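Tue 4 February
Sports Writing, Unit 2: The Match Preview
Instructor: Aisyah Ngui

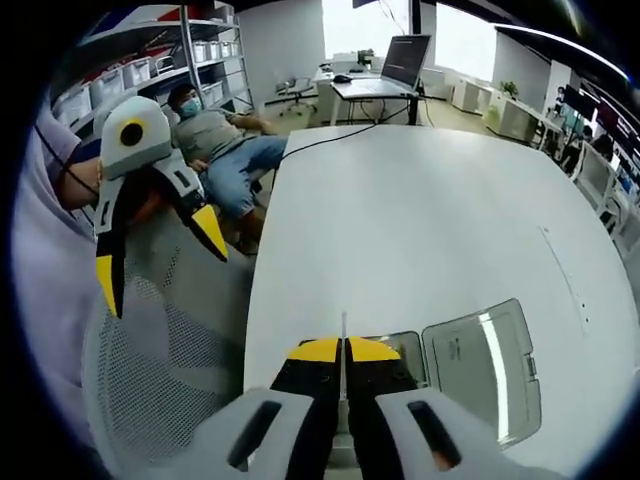
## What a preview is for

A preview runs before play starts. Readers want to know who is playing, when, what is at stake and what to look for. Most of them already follow tennis a little, so skip the scoring rules. Keep to one match.

## Order of information

1. The players, the round and the court.
2. What the winner gets (a semifinal, a ranking, a place in the main draw).
3. Past meetings, with the surface named each time.
4. Recent form. The last two tournaments are enough.
5. One point of tactics, from a person who knows the game.
6. A prediction, if the editor wants one.

Items 3 and 4 can swap. If the players have never met, say so in a short sentence and move on.

## Head-to-head records

A record on its own tells the reader very little. Five wins on clay may mean nothing on grass. Check whether a walkover has been counted; it should not be. A retirement during a match does count.

Give the latest meeting more room than the older ones. Scores go from the winner's side: 6-4, 3-6, 7-5.

## Using an analyst

Former players are good on serve patterns and return position. Ask about those. "Who wins?" gets a name and not much else. Better questions:

- Where will she stand to return the second serve?
- Which rally length suits him?
- What changes if it goes to a deciding set?

Put the analyst's background in one clause the first time you use the name. If the analyst used to coach one of the players, the reader has to be told.

## Word counts

The short preview is 214 words and the long one is 532. Both are limits. The short version drops item 5 and usually the prediction.

## For next class

Read the Jaster Open previews in the course packet, pages marked P. Aaliyah Sandhu's piece on the women's quarterfinal puts the head-to-head in the second paragraph. Mark where she brings in form, and compare that with the Bavis preview of the same match.

Write a short preview of any singles match due to be played this week. File before the first serve. Late copy gets no grade, as the result will be known.

The long preview is due in April.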